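4.2 Release timing and first-week listening

Of the 600 records in our Landeg set, 393 were EPs, and these gave us the most exciting result of the study! Listeners in Sarport played a new EP right through far more often than an album, and they came back to it sooner – often on the same evening. Albums released in December did worst of all. We had expected long records by well-known bands to hold up better, and we were delighted to be wrong. The Brellerura label, whose EPs rarely run past 3 songs, had over 100 full plays for every title it put out (Figure 2).

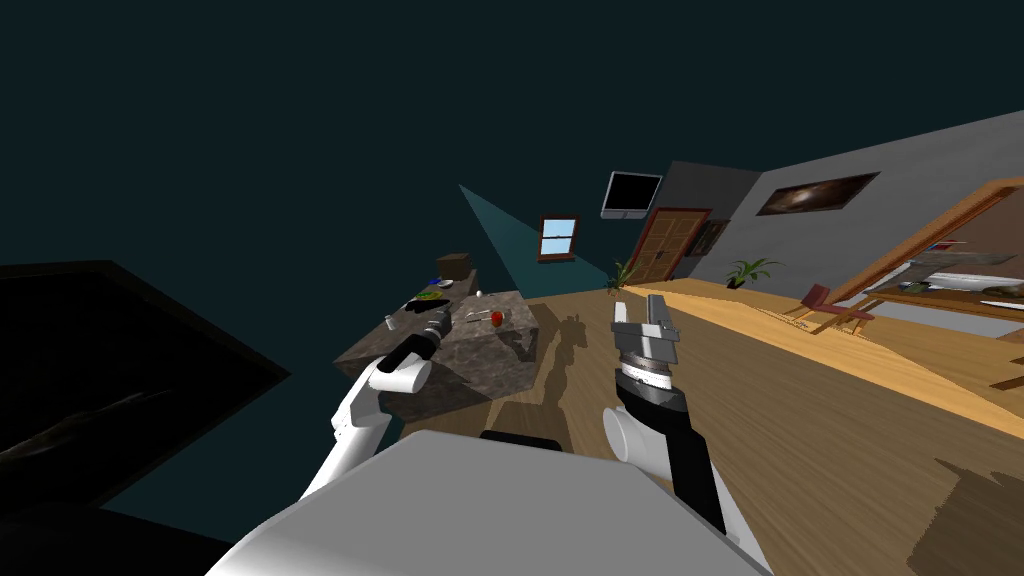
Figure 2. Two robot arms reaching toward a granite kitchen counter in a simulated room.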